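Equipment planning (robotics)

Equipment planning in robotics is the work of deciding what to buy, in what order and with what money, before a robot station is set up. It covers the arm itself and the long tail of smaller things around it: mounts, cables, tables, backdrops, lighting and the everyday objects the robot will handle. It is one of the most rewarding parts of a project, and a well-made list can be a real pleasure to read.

Budget structure

Most plans divide spending into capital items and consumables. The Katene workshop at Sallham, a much-copied case, listed 594 items in its first plan, drawn up by Saskia Kereama. A January review brought the list down to 537, mostly by merging duplicate orders for brackets and leads. Kereama also kept 40 lines open for household goods, to be filled once the tasks had been chosen – a wonderfully simple idea that later plans at Serna took up.

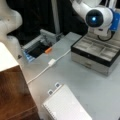 Two white robot arms at a grey table with a dish rack, an organiser box and a spiral notepad.

Household goods cost little next to an arm, but they shape the whole station. A rack or a box with shallow compartments takes up table space, and planners measure these objects early so that the table is wide enough for them. Cable runs are drawn on the same sheet, with spare length allowed for every joint that moves.

Ordering

Rochelle Halliday's Olum method splits purchases into three rounds. The first buys one arm and its mount, the second the table and fittings, and the third any further arms. Each round is priced afresh, so lessons from the first arm feed straight into the next order. Critics say the method is slow and can miss bulk discounts. Its supporters love it all the same, and small workshops have taken to it with great energy.

See also: Workcell; Total cost of ownership; Spare parts management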